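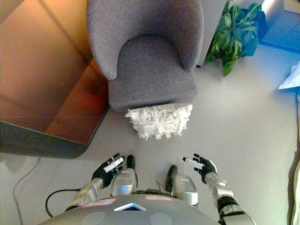

Changeover day at Havbridge, out by ten and the next lot in at four, so you want a system. Start upstairs, always. Strip every bed first and get a wash on before you touch anything else. Soft chairs get a quick going over with the upholstery nozzle, and a grey armchair with a seat cushion like ours shows every crumb down the sides, so run a hand round. Glossy wood just wants a dry cloth, polish leaves smears.

Kitchen next. Empty the dishwasher, check the filter (guests never do). Fridge out completly, even the ketchup. Wipe of the door seals with a drop of washing up liquid in warm water.
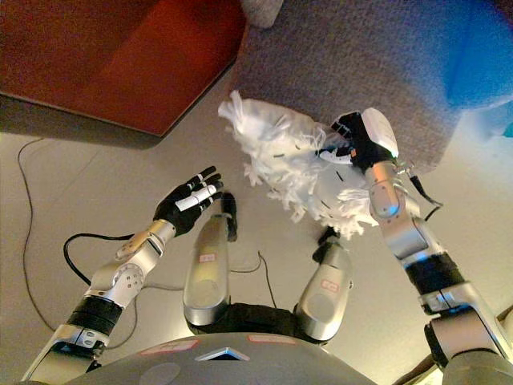
White fringed cushion, grey floor.

Fringed things — shake outside, never hoover. Cool wash in a pillowcase, dry flat, comb the strands with your fingers while damp. Keep a spare set in the cupboard if you let all season.

Bathrooms last. Descaler on the shower head, leave it while you do the mirrors. 2 loo rolls per bathroom, one on, one spare. Hair in the plughole, sorry, gloves.

Boot room if you have one: newspaper under the rack, change it every let. Wet gloves on the rail, not on the heater.

Keys. Ours go in the key safe, code changed each time, then text Shahab Bakhtiari so he can let the next party know. Lights off, heating down to low, bins out on your way to the car.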